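Planner update: Derkis 2 moves grasp checks ahead of path search

The Derkis motion stack got its second major release in March 2023. The main change is the order of operations. Until now the planner searched for a full arm path and then asked whether the grasp at the end of it was any good. Ghauri, the grasp scorer, now runs first and passes along only poses with enough clearance on all sides of the tool.

Mohsin Sethi rewrote the scorer over the winter. It takes the segmented point cloud, fits a coarse hull to each block and rejects any approach where the swept volume of the tool touches a neighboring hull. Touching blocks are the hard case. If two pieces share a color, the segmenter tends to merge them, and the hull comes out too wide to grasp.
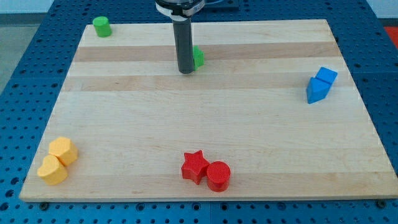 Photo: Ariel Padilla / Drellunthorpe

The bench set uses prisms and cylinders in green, blue, yellow and red on a maple board, with same-color pieces often placed side by side. A star next to a cylinder, both red, is a layout the old segmenter usually returned as one object. The new one splits on surface normals before it looks at color.

We replayed 1,940 logged layouts through both versions. The old pipeline produced 693 plans that were later thrown out at the grasp check; the new one produced 137. Median planning time fell by some 200 milliseconds, most of it from searches that no longer start.

Two known problems remain. Hulls for the heart-shaped prism are still convex, so the notch is ignored and a few valid grasps are lost. The scorer also assumes a vertical approach – tilted approaches are planned for June.

Configuration files from version 1 will load, but the clearance setting is now in millimeters. Check it before the first run. Release notes and the replay logs are in the Dilosside repository under planner/bench.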